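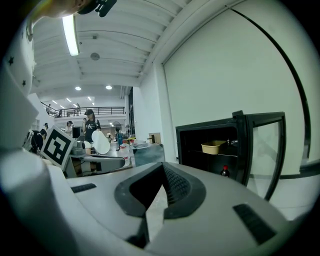 Borkport open floor, talk notes
Aidan Coughlan, Tuesday, late slot

Opening

Say hello, thank the Borkport people for the slot. Check the back row can hear. If not, ask for the hand mic and don't try to shout over the fans.

The talk is on sharing one big room. Large hall, high ceiling, a balcony along the back, desks on the main floor, several groups working at once. I have worked in a few of these now and most of the trouble in them comes from the room.

Light

Start with the ceiling because people forget it until the first dark afternoon. A mix of tube lights and round recessed lights is common in halls this size. The two kinds give different color and different shadows. At Molevance we had tubes over the front desks and round lights over the rest, and people at the boundary kept moving their chairs.

What we did: put the close work under the tubes, put storage and talking areas under the round lights. Took one afternoon. Cost nothing except a sore back.

Mention the switches. Label them. We had 4 switches on one plate and everyone guessed for months.

Sound

A high hard ceiling carries voices. A person at normal volume on the balcony can be heard at the far desks. Tell the phone call story here if there is time, skip if running behind.

Things that helped:
Felt under chair legs.
Calls taken in the side hallway.
A rug under the big table. Feng sold us a secondhand one and it is still there.

Things that did not help: signs asking for quiet. We took them down in June.

The balcony

People like to stand at a railing and look down. That is fine, and visitors should be up there so they stay out of the walkways. Two rules for ours. No cups on the rail. No calling down to someone who is working, walk down the stairs and talk to them.

The rail itself needs checking. Ours had a loose section by the stairs, found by leaning on it. Pause here, someone usually has a question about who pays for repairs. Answer: read the lease before you move in.

Walkways and desks

Desks in rows leave people standing behind them and leaning over each other. Leave enough space behind a row for one person to pass while carrying something large with both hands. I test it by carrying an empty box through at the busy part of the day. If I have to turn sideways, the row moves.

Tape the walkways. Use the wide tape. The Rurix group used narrow tape and it peeled up at the corners within weeks.

Shared tables: clear at 8 every evening. Anything left goes on the shelf by the door with a note on it.

Numbers

Only one slide of figures. We spent 1,254 dollars on the whole refit over 3 months, mostly tape, felt and a shelf unit. Lamps were already in the building. Leave the slide up through questions.

Questions

Likely ones: heating, keys, bikes indoors. For heating, say we never solved it and ask the room. For bikes, no.

Finish on time, the next speaker needs the laptop cable. Take the adapter with me.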